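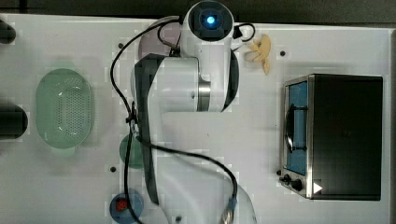

When does the new green bin service start?
The first collections are in November, and your bin day stays the same as it is now.

Households in Sirura and the streets east of Nindetti Road will get a 24-litre kitchen caddy and a starter roll of compostable liners before the changeover. Food scraps will then go into the green-lidded bin along with garden clippings. The green bin will be emptied weekly and the red-lidded rubbish bin will move to fortnightly. Recycling is unchanged.

The trial in Notumari finished in August 2023 after 18 weeks. Council invited 567 households to take part and 300 of them filled in the survey at the end. Most said the caddy was easy to use once it had a permanent spot on the bench or under the sink. The main complaints were smell in warm weather and liners splitting when they were left too long. The liners in the new rolls are a heavier grade than the ones used in the trial.

What goes in: fruit and vegetable peelings, meat and bones, seafood shells, bread, rice, pasta, dairy, eggshells, coffee grounds, loose tea, paper towel and cut flowers. Cooked and raw are both fine, and so is anything that has gone mouldy in the fridge.

What stays out: plastic bags of any kind, including the ones marked degradable or biodegradable, as well as nappies, kitty litter, coffee pods, tea bags with a plastic mesh and vacuum dust. Produce stickers should be peeled off first. They are small but they come through the screens at the composting site and end up in the finished product.

Jitendra Tripathi, who coordinates waste services, said the weekly pickup should deal with most of the smell. "Empty the caddy every two or three days and give it a rinse. If you've got prawn heads, freeze them until bin night."

Units and townhouses with shared bins will be handled separately. Firouzeh Naseri is contacting strata managers now to work out how many green bins each block needs and where they can be stored. If you rent, you don't need to do anything - the caddy comes to the address, and it stays there when you move out.

Families with children in nappies, and residents with medical waste, can apply to keep a weekly red bin at no extra charge. Forms are at the Upadhyay Street customer centre and both libraries. Applications sent in before the changeover will be processed in time for the first week.

Replacement liners will be free from the same places. Please take one roll per household at a time. If your caddy hasn't turned up by the first collection, ring the customer centre and one will be put aside for you.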